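How a Robot Arm Learns to Move Plates
Young Builders' Pages, Istville Shared Workshop

Many people think that a robot must be built in a factory. Some are, but a robot job can also be planned in a shared workshop by people who meet after school and after work. This page explains how one group at the Istville Shared Workshop is teaching a robot arm to pick up plates and put them down in the right place. The project is called Vitine.

What kind of plates?

These are not dinner plates. A laboratory plate is a flat tray with many small cups in it, called wells. Scientists use the wells to test many tiny drops of liquid at one time. Moving plates from place to place is slow work, and a person who does it all day may grow tired and make a mistake. A robot arm can repeat the same move again and again.

Building it on the computer first

The Vitine group began in February. Before buying any parts, the members built the whole work area as a computer model. A model of this kind is called a simulation. If the arm bumps into a stack in a simulation, nothing is broken and the builders may simply start over. Carla Haddadin, who leads the group, asks every new member to spend 20 hours with the model first.
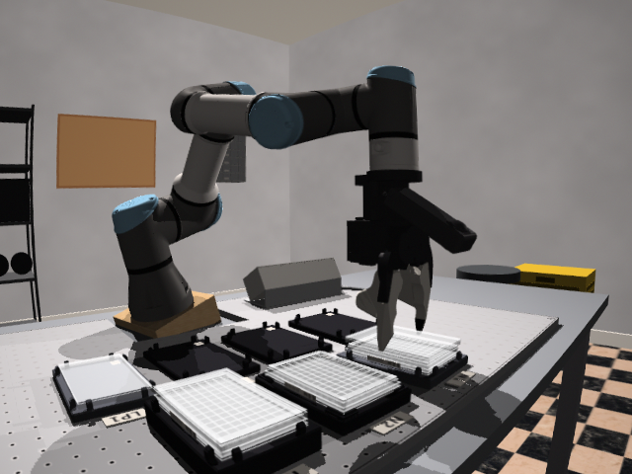
The simulated arm with its gripper lowered over a stack of plates.

A gripper is the robot's hand. It has fingers that close on the sides of a plate. If they close too far, a real plate could crack. If they do not close far enough, the plate could slip. Imad Harb wrote the part of the program that decides how far the fingers should move. He tested it 114 times and kept a record of every try in a notebook – including the ones that went wrong.

Why everything has a place

A robot arm does not look for a plate the way you look for a lost shoe. It goes to the spot its program names. For this reason the builders use plate holders, which keep each plate from sliding, and they set the holders on a board full of small holes. The holes help the builders measure where each holder belongs.

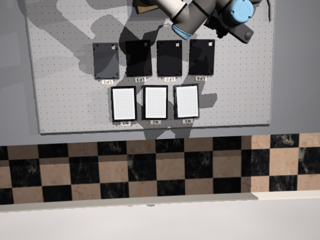

Every position also has a short name made of letters and numbers, such as LP1 or N2. The names are useful to people and to the program alike. A builder can write "move the plate from N2 to LP3," and anyone in the group will know what is meant. Rima Sleiman, age 11, keeps the list of names and checks it whenever a holder is moved.

The program then breaks each order into small steps:

Move above the plate.
Lower the gripper.
Close the fingers.
Lift the plate straight up.
Move above the new holder.
Lower the plate and open the fingers.

Try it at home

You may practice this kind of planning without a robot. Place four sheets of paper on a table and give each one a name. Put a playing card on one sheet. Write down every step needed to move the card to another sheet, and ask a friend to follow your steps exactly. If your friend stops or goes to the wrong sheet, look for the missing step and add it to your list.

Words to know

Gripper: the part of a robot that holds things.
Simulation: a computer model used for testing an idea.
Well: one small cup in a laboratory plate.

Young people who wish to visit the Vitine group should come with an adult and ask for Ms. Haddadin at the front desk.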